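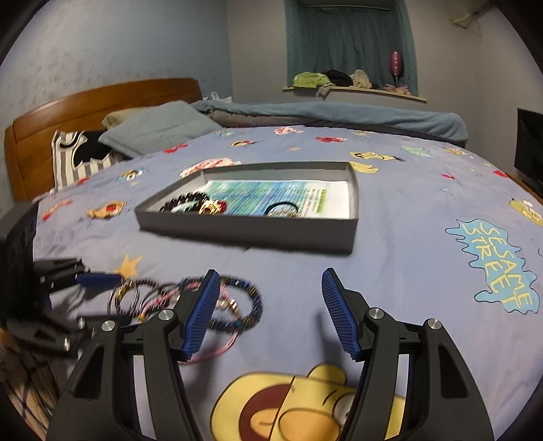

Residents of Lakville who intend to insure jewelry and other small valuables under a household policy should prepare a written inventory before requesting coverage. An inventory allows the insurer to confirm what was owned, and it shortens the time needed to settle a claim. Costume pieces belong in the inventory along with fine jewelry. A dark blue beaded bracelet with gold accents, a pink and white braided bracelet and a bunch of thin silver bangles, lying together in a tangle on the bedding, should be separated and entered on three lines. Loose charms are entered on a line of their own unless they are permanently attached to a chain or band.

Before You Begin

Obtain a copy of your current policy and find the section titled Personal Property or Contents. Most household policies set a limit for jewelry that is lower than the limit for general contents. Write this figure at the top of your inventory. You will also need a ruler, a soft cloth, a supply of small envelopes and any receipts or appraisals you have kept.

Step 1. Gather the items

Collect jewelry from every room, including bathroom shelves, travel bags and coat pockets. Items held in a safe deposit box are listed on a separate sheet, as they may be covered under different terms. Work on a flat, padded surface with good light. Close any nearby floor vents.

Step 2. Assign a number to each item

Number the items in the order in which they are examined. Write the number on an envelope and place the item inside once its entry is complete. Earrings and other matched pairs receive one number. If one half of a pair is missing, note this in the entry.

Step 3. Write the description

Each entry should state the type of item, the main colors, the length or diameter, and any markings stamped into the clasp or inner band. Record a metal or stone by name only where a stamp, receipt or appraisal supports it. Otherwise use terms such as "gold-colored" or "clear stone." An insurer may question an entire inventory if one entry is found to be overstated.

Step 4. Enter the value

Use the purchase price where a receipt exists. Where there is no receipt, enter the current price of a comparable item and mark the figure as an estimate. Items valued under $50 may be grouped on one line if they are of the same type. Any single item valued at $660 or more should be supported by a written appraisal dated within the past 8 years.

Step 5. Store the records

Keep one copy of the inventory outside the home. A relative's house or a password-protected online account is suitable. Do not store the only copy with the jewelry.

Updating the Inventory

Review the inventory each August and whenever an item is bought, sold, repaired or given away. Draw a single line through entries that no longer apply and write the date beside them. Do not reuse the number of a deleted entry.

Blank inventory forms may be collected from the Household Records Desk at the Lakville Consumer Office. Households with more than 100 entries may request the extended form. Questions about completing either form should be addressed in writing to Karla Alvarado, Household Records Desk.

Page last reviewed Saturday, August 31, 2024.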